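Larkon Project, Manipulation Methods Group
Minutes of the regular meeting
Date: 24 November 2023
Location: Serra Building, conference room 2
Minutes prepared by the project office

1. Minutes of the previous meeting

The minutes were approved with one correction. Under item 4, "training set" was changed to "validation set."

2. Results of the background comparison

The group received the results of the comparison between the plain booth and the patterned booth. The same grasping policy, trained on 800 teleoperated episodes, was run in both. In the plain booth, 2 trials ended without a grasp. In the patterned booth the number was 22. Most of the added failures were recorded as closing on the floor next to the cap.
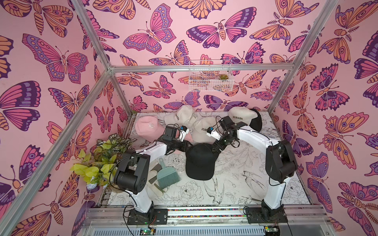
Discussion turned to whether the wall pattern or the floor pattern was responsible. It was noted that the comparison changed both at once and cannot separate them. One view was that the walls matter little, as the policy relies mainly on the wrist cameras during the final approach. Against this, it was pointed out that the pink butterfly wallpaper covers all three inner walls and that a light pink cap is among the objects, so the two may be confused at low camera angles. The black line drawings on the white mat were thought the more likely cause of the floor grasps. The group agreed that the written report should state the result for the combined change only.

3. Wrist camera review

The group reviewed wrist camera material from the Fota workstation. Members discussed how to label caps that are only partly in view. The off-white cap lying on its side was taken as the test case, where only the letters "ORADO" can be read. It was agreed that annotators will transcribe the visible letters and will not complete the word. Caps with no readable lettering will be labeled by color alone. A proposal to crop the gripper fingers out of the wrist images was not adopted. 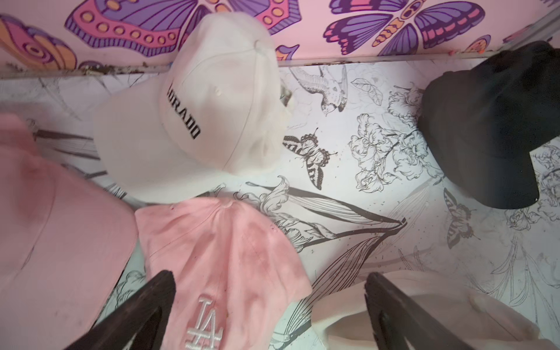
4. Changes to the protocol

The following were approved:

Wall and floor coverings will be varied separately in the next round.

Each of the 14 test layouts will be repeated under every covering.

The failure code "missed grasp" will be divided into "closed on floor" and "closed on air."

The Geltedow annotation guide will be revised to match item 3.

5. Other business

The request for a second set of wrist camera mounts was deferred to the budget review in April.

The meeting was adjourned.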